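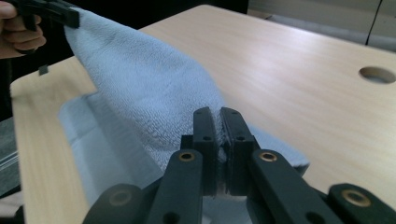

Prusen – corpus de notices d'entretien du linge de maison

Présentation

Prusen est un recueil de textes courts en français sur l'entretien du linge : serviettes, draps, torchons, nappes. Il contient 1605 notices, recopiées à la main à partir d'étiquettes, de modes d'emploi et de feuillets de vente. Le projet a commencé à Grillinville, dans un atelier de couture où l'on gardait les vieux feuillets dans une boîte.

Contenu du dépôt

notices.csv : le texte complet, une notice par ligne
glossaire.csv : 300 termes avec leur définition (éponge, nid d'abeille, métis, apprêt, etc.)
sources.txt : l'origine de chaque notice, quand elle est connue

Colonnes de notices.csv

id : numéro de la notice
article : type de linge
fibre : coton, lin, métis, mélange ou inconnu
texte : la notice, avec l'orthographe d'origine
temp : température maximale de lavage, en degrés ; vide si la notice ne la donne pas
categorie : une des six catégories (lavage, séchage, repassage, taches, pliage, rangement)

Les fichiers sont en UTF-8 et le séparateur est le point-virgule. Attention, certains textes contiennent aussi des points-virgules – dans ce cas, le champ est mis entre guillemets.

Annotation

Chaque notice a été lue par deux personnes. En cas de désaccord, la catégorie retenue est celle qui correspond à la première phrase du texte. Cette règle est un peu brutale, je le sais, et elle donne trop de poids au lavage.

Limites connues

Les serviettes en éponge sont beaucoup plus représentées que les nappes. Les fautes d'impression ont été conservées. Les conseils anciens sur l'eau de Javel ne doivent pas être suivis sans vérification.

Versions

v2 : ajout du fonds Sivakumar, correction des températures notées en Fahrenheit
v1 : première mise en ligne, en mai

Licence

Les annotations et le glossaire sont libres de réutilisation, à condition de citer Prusen. Pour les textes du fonds Plollska, merci de demander l'accord avant toute publication papier. Les erreurs peuvent être signalées dans les tickets du dépôt, avec l'id de la notice.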